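The Ninety-Dollar Upgrade

Is a secondhand processor the best deal in computing, or just the easiest thing to sell to people who don't want to buy a computer?

July 23, 2020

The pitch is everywhere this summer. Don't replace the old desktop, drop a better chip in it. Fiadzo, the parts reseller, lists 2647 used processors on its site, and the top line of every listing promises "new life" for a machine that was headed to the curb. Sonedeo sells a kit with a chip, a tube of paste and a screwdriver for $90. The instructions take up one side of a card.

I have my doubts about that card. The job itself is short, I'll grant them that. On an Intel board with pins in the socket, you lift the lever, open the metal plate, set the chip in flat and close everything up again. No force goes into the chip at any point. What the card skips is how little room there is for a mistake. The contacts are fine, springy and easy to bend, and a bent one can cost you the board. 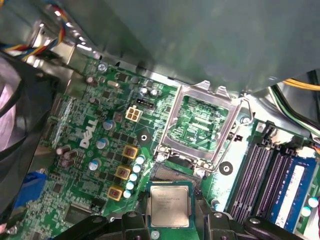

Umeck, reached by email, disagreed with nearly all of this. The repair shop's reply was that people ruin far more boards by leaving the socket open on a table than by putting a chip in, that bent pins can often be straightened, and that magazine writers have been scaring readers away from their own computers for years.

Fair enough, maybe. But Umeck also charges for straightening pins, and the reply didn't mention how often it works.

My bigger complaint is with the word "compatible." Two chips can share a socket and still not share a board. Office desktops from the big makers are the worst for this, as the firmware may know only the processors the model was sold with. Fiadzo's listings name the socket and stop there. Dolter, a rival, at least prints a list of boards, though I found 2 on it that contradicted the maker's own support page. Check that page first. Then check the power supply, and whether the cooler you have was meant for a hotter part.
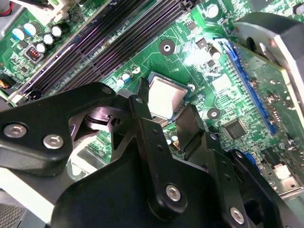
Then there's memory, which the kits leave out altogether. A slow machine is often slow for want of memory or a decent drive, and both are easier to change than the processor. I'd start with the drive. If the computer still drags after that, look at what the chip is doing while you work. If it's sitting mostly idle, a faster one will sit idle too, and you'll have paid $90 to watch it.

Would I ever buy one of these? Yes, a bare chip, from a seller with a real return policy — and without the kit. The screwdriver was terrible.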